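Sound Recording 1: handout for session 4
Microphones, part two. Polar patterns, placement, proximity
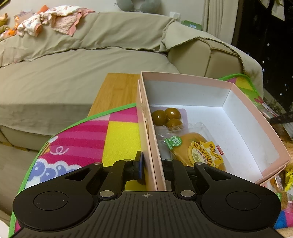 Before you start

Bring last week's sheet (gain staging), we'll need the table on the back. Closed-back headphones if you have your own, the room ones are getting tired. Reading for this session is the chapter on transducers, skim the maths, read the rest properly.

Recap in one breath: dynamic = coil moving in a magnet, tough, less detail up top. Condenser = charged plate and diaphragm, needs power (48 V phantom from the desk), more detail, more fuss. Ribbon = thin strip of metal in a magnetic field, smooth, delicate, don't blow on it. Don't send phantom to an old ribbon through a badly wired lead. Most of the time you get away with it. Once you don't.

1. Polar patterns

How sensitive the mic is at different angles. Always drawn flat on paper but it's a 3D shape, spin the drawing round its axis in your head.

Omni. Same all round, at least at low and mid frequencies. Gets directional up high as the body of the mic starts to get in the way. No proximity effect. Hears the room, so you need a room worth hearing.

Cardioid. Full at the front, about half (6 dB down) at the sides, null at the back. Default choice for nearly everything on this course. Put what you don't want in the null.

Supercardioid and hypercardioid. Tighter at the front, small lobe at the back. So the nulls are NOT directly behind, they're off to the rear sides. Matters for where you put a floor monitor. People lose marks on this every year.

Figure of eight. Front and back equal, opposite polarity, sides dead. Very deep nulls, very useful. Two singers facing each other, or a singing guitarist: side of the mic towards the bit you want less of.

Patterns change with frequency. Read the plot at more than one frequency before you beleive the one-word label on the box.

2. Proximity effect

Directional mics boost the bass when you get close. Bigger effect the closer you are and the more directional the pattern. Figure of eight worst, cardioid medium, omni none.

Use: thin voice, move in. Boomy voice, move back or switch to omni. Do this before you reach for the EQ.

Singers who move about will change tone as well as level. A compressor fixes the level. It does nothing for the tone.

3. Distance and the room

In open air, double the distance = 6 dB less direct sound. Reverberant sound stays more or less the same wherever you stand. So moving the mic is really changing the balance of direct to room.

Critical distance: where direct and reverberant are equal. Studio B, short. The hall, different again, we'll try it by ear.

To find a starting place: cover one ear, walk round the instrument, stop where it sounds right, put the mic there. Looks daft, works well. (Not in front of a snare drum please. Or a trumpet.)

4. Two mics, one source

Sound arrives at one before the other. Sum them and some frequencies cancel. Comb filtering.

Worked sum. Path difference 0.43 m, speed of sound 344 m/s.
Delay = 0.43 / 344 = 0.00125 s = 1.25 ms
First notch = 1 / (2 x 0.00125) = 400 Hz
Next ones at 1200, 2000, 2800 and so on, odd multiples.

Have a go yourself with 0.86 m. You should get 200 Hz for the first notch. If you get 400 you forgot the 2.

3:1 rule. For two mics on two sources: distance between the mics at least three times the distance from each mic to its own source. It's a rule about spill. Doesn't apply to a stereo pair on one source, stop writing that it does.

Polarity button flips the wave, it doesn't move it in time. Good for top and bottom of a snare. Won't cure comb filtering, just moves the notches somewhere else.

5. Stereo pairs, very quick, more next time

XY: two cardioids, capsules as close as possible, usually 90 degrees. Level differences only. Safe in mono. Can be a bit narrow.

Spaced pair: usually omnis, apart. Time differences. Wide and lush, can go vague in the middle, check in mono.

ORTF: cardioids, 17 cm apart, 110 degrees. Bit of both. Good first guess.

MS: a mid mic plus a sideways figure of eight. Width adjustable afterwards. Needs decoding, we'll do it on the desk.

6. Practical

Groups as on the door. Session folder is called Ocampo, on the studio drive. Make your own copy, don't work in the original.

a) Acoustic guitar, cardioid condenser, 30 cm, pointing at where the neck meets the body. Record a minute.
b) Same again at the sound hole. Listen for the boom.
c) Same again at 1 m.
d) Switch to omni, repeat a) and c).
e) Any two of your takes, match the levels, compare. Write down what you hear before you look at the analyser.

Same player, same piece, same plectrum all through. Level match properly, louder always wins otherwise.

Label takes with mic, pattern, distance, positon. "Guitar final 2" is no use to anyone.

7. Hand in

One side of A4, plus your takes. What changed, which you'd use, for what kind of track. No marks for copying the theory off this sheet.

Next session: stereo in the hall. Wear something warm.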